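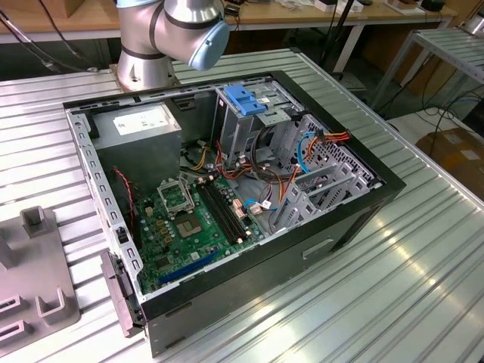 Raldale Technical Institute — Hardware Workshop Gallery

The Thursday course in desktop maintenance introduces participants to the interior of the standard tower computer. Instruction is led by Steinar Vestergaard and is limited to 10 places per term.

Bench work, opened tower: The side panel has been removed to give access to the motherboard. The processor socket and both long memory slots are empty — the starting point for the assembly unit.

Further views of the workshop may be requested from the Institute office, Room 66.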